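Kit bimanual Alva: notas rápidas después de probarlo

Imprimir | Enviar por correo

Escribo deprisa, que mañana devuelvo el kit y quiero dejar esto apuntado. Rekwood alquila el Alva por periodos de 90 días, con dos brazos, manos negras de varios dedos, cámara en la cabeza y el software de teleoperación. Nosotros lo tuvimos mucho menos, una demo larga en Mornberg que nos consiguió Rima Darwish.

Montaje: bien. Manual: flojo, traducido a trozos. La calibración de las manos la hicimos dos veces, la primera me salté un paso (culpa mia).

Tarea que elegimos: peluche y plato. Objeto blando, borde levantado, nada raro.

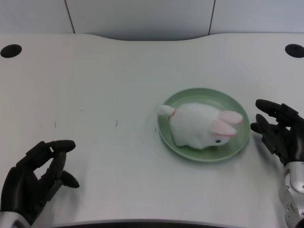 Lo que más me gustó es el control del pulgar. Fino, sin tirones. La mano derecha la noto un pelín más lenta en respuesta, Marwan Semaan dice que son manías mías. Puede ser. En total grabamos 716 episodios y el disco aguantó sin quejarse. El programa de etiquetado, en cambio, se cerró nueve veces y una de ellas se llevó por delante las notas de la mañana.

Otra cosa, el agarre ancho. Con objetos blandos conviene abrir bastante la mano antes de acercarse, y el preset que viene de fábrica se queda corto. Hay que tocarlo a mano en el menú de límites, que está escondidisimo.

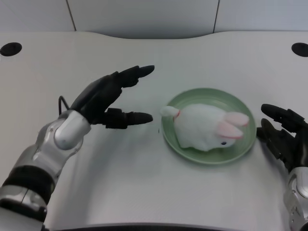
Mano izquierda abierta junto al plato, con el conejo dentro.

Soporte: Carla Darwish contestó siempre en el día, un diez. Los de Fovdale, que llevan los recambios, bastante menos. Pedí precio de un juego de yemas y sigo esperando.

Precio del alquiler: alrededor de 1071 euros al mes, según lo que añadas. Para un laboratorio pequeño duele. Para grabar una campaña corta y devolverlo, sale a cuenta.

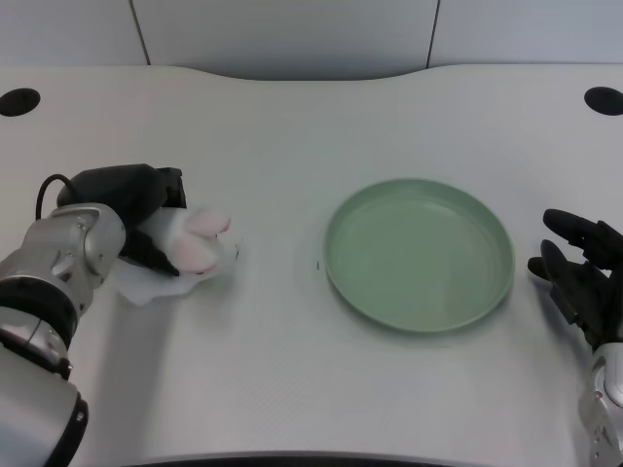 ¿Lo cogería otra vez? Sí, pero pidiendo antes la versión nueva del etiquetador y un cable de red más largo. Y avisando a Rezaul Herath, que quiere probarlo con piezas rígidas y me lo ha recordado ya por tres sitios distintos. Si alguien tiene el preset de agarre ya ajustado que me lo pase, porfa.

Última actualización: 10/01/2026

Contacto | © Hadi Tannous | Volver arriba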